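오래 앉는 사람들의 의자 고르기

사무용 가구 수리점 맥키넌은 의자만 17년째 고친다. 6월이면 이사철에 밀린 물량까지 겹쳐 작업대가 빌 틈이 없다. 주인 칼럼 맥브레인은 손님에게 가격보다 앉는 시간을 먼저 묻는다.

하루 2시간 앉는 사람과 종일 앉는 사람은 필요한 의자가 다르다. 짧게 앉는다면 등받이가 고정된 제품으로도 충분하다. 오래 앉는다면 좌판 깊이부터 본다. 엉덩이를 끝까지 붙였을 때 무릎 뒤에 손가락 두세 개가 들어갈 여유가 있어야 한다. 팔걸이는 어깨가 들리지 않는 높이가 맞다.

메시 등받이는 여름에 시원하지만 늘어지면 통째로 갈아야 한다. 쿠션은 꺼진 스펀지만 바꿀 수 있어 수리비가 덜 든다. 맥브레인이 작년에 손본 의자 516개 가운데 가장 흔한 고장은 바퀴에 낀 머리카락이었다. 바퀴를 뽑아 핀셋으로 빼내면 된다.

중고를 살 때는 앉은 채로 몸을 좌우로 기울여 본다. 삐걱거리면 좌판 밑 나사부터 조인다.
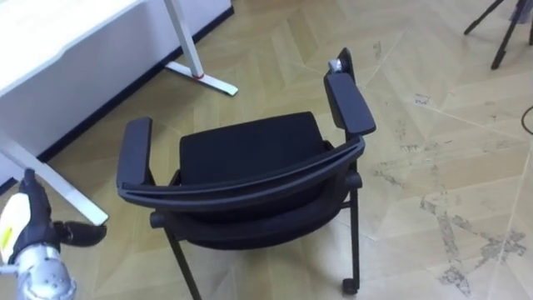
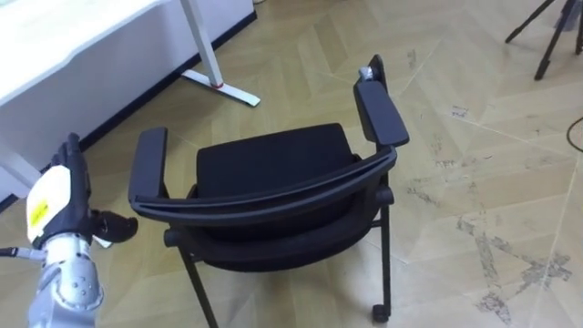
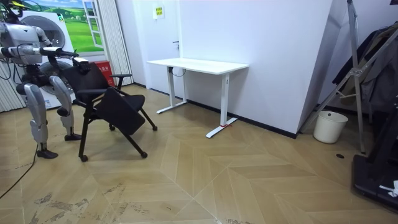
팔걸이가 달린 검은색 의자(첫 번째, 두 번째)와 검은색 사무용 의자의 등받이 윗부분(세 번째).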